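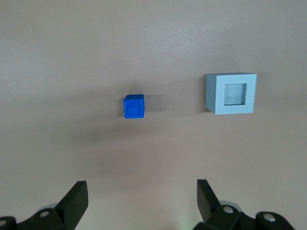 Customer writes that the ebook file went through fine but the print interior keeps getting kicked back, third time now, same message every time: "gutter margin insufficient, fonts not embedded." She wants to know if she has to buy another ISBN to upload again. Launch is in September.

Ticket 2646
Product: Clikden Print, paperback interior
Status: open, waiting on Durside
Opened: June 5, 2018

09:12 Told her no, same ISBN, it only locks once the title is approved. Asked for the PDF and the original Word file.

09:40 Got both. PDF is 1311 KB, which is tiny for a whole book with chapter art. Looks like she used "minimum size" on export. That's the one that drops the fonts on older versions of Word.

09:55 Checked fonts in the PDF. Body text embedded OK. Chapter headings not. Headings are in Cemberg, the display face from the template pack. License allows embedding so that isn't it.

10:20 Re-exported on my machine, standard size, PDF/A box ticked. All fonts in. Margins still bad tho.

10:31 Page setup says inside margin 0.5 and mirror margins on. Should pass. Scrolled through... section break after the front matter, everything past it has mirror margins OFF. So title page and copyright page fine, rest of the book wrong. Explains why she swears the settings are right, she only looked at page one.

10:48 Fixed: select all, page setup, mirror margins, apply to whole document. Book got longer by a few pages so the table of contents is out. Updated the field. Spine width will change too, cover needs redoing at the new page count. Told her.

11:30 Uploaded to test account. Fonts pass. Margins fail on page 58 only.

11:42 Page 58 has a wide table (her pricing comparison, ebook vs. paperback royalties). Table runs past the text block into the gutter. Autofit to window fixed it. Header row wraps now, ugly but legal.

12:05 Uploaded again. Passed our check. Failed at Durside, the printer, with "unknown error 50". Not in our list.

13:15 Mailed Durside. No answer yet. Harries had the same code on their account last month, notes say it was the file name. They had an apostrophe in it. Hers has one as well.

13:22 Renamed, letters and hyphens only. Resent.

13:50 Accepted by Durside, queue says "in prepress". Not closing till the proof is out.

Customer reply 14:10: thanks, can she leave the ebook up for preorder while this gets sorted? Yes, seperate files, one doesn't touch the other. Don't change the subtitle on either or they won't link up on the sales page.

To do
- ask Durside what 50 means, get it in the list
- block apostrophes at upload
- template pack: remove that section break, or at least set mirror margins on both sides of it
- send her new cover template with the wider spine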